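Research and Facilities News

Manipulation Laboratory Expands Its Demonstration Collection at Tumbridge

The Manipulation Laboratory at the Tumbridge site has moved into the second stage of the Voyle project, which gathers recorded demonstrations of everyday handling tasks for use in training a learned control system. The first stage dealt with rigid items such as cups, blocks and lidded boxes. The current stage is devoted to soft and thin materials, including cloths, wipes, paper and light packaging.

Each demonstration is performed by a trained operator who guides the arm through a complete task from start to finish. The system records the movement of the arm, the opening of the gripper and the view from a small camera mounted at the wrist. An episode may last no longer than 90 seconds. Operators work in sessions that cover 32 episodes, with a rest break at the midpoint, and the starting position of the item is changed before every attempt.

Soft materials present particular difficulties. A cloth seldom lies the same way twice, and the gripper fingers often hide the part of the material that matters most. For this reason the laboratory has asked operators to approach more slowly than they did in the first stage and to pause briefly once the fingers have closed. The pause gives the system a clear record of the grasp before the arm begins its next movement.

Unsuccessful attempts are kept. They are marked as such at the end of the episode and stored with the rest of the session, together with a short note from the operator on what went wrong. Reviewers at the Tulov office then check each session against 3 criteria: a complete recording, a correct task label and an accurate outcome mark. Sessions that do not meet all of them are returned to Tumbridge for correction or repeated in full.

The wrist view has proved especially useful to reviewers. Although much of it is taken up by the fingers themselves, it shows how the material folds at the point of contact, a detail that is difficult to judge from a camera placed farther away.
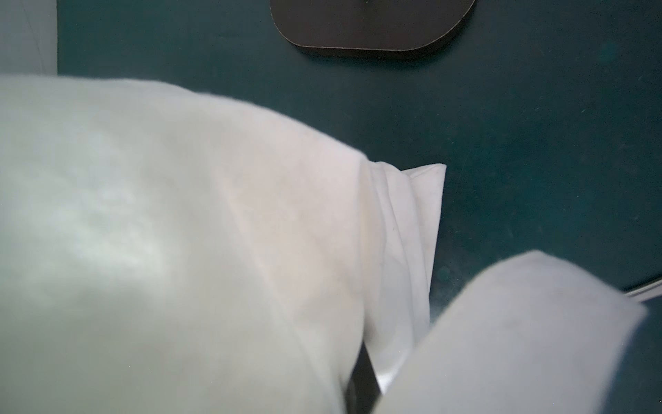

Wrist camera view of a crumpled piece of white material held between the gripper fingers above the teal-green work surface.

Storage and indexing of the recordings are handled through Vendau, the laboratory's internal data service. Staff who require access for approved research should apply through the service desk and state the task category they wish to use. Requests for raw recordings will be considered separately from requests for reviewed sessions.

Collection will continue through July. Departments that would like a particular household or workshop item considered for a later stage may submit a written proposal to the laboratory office. Proposals should give the item's size and material and describe the task to be performed with it.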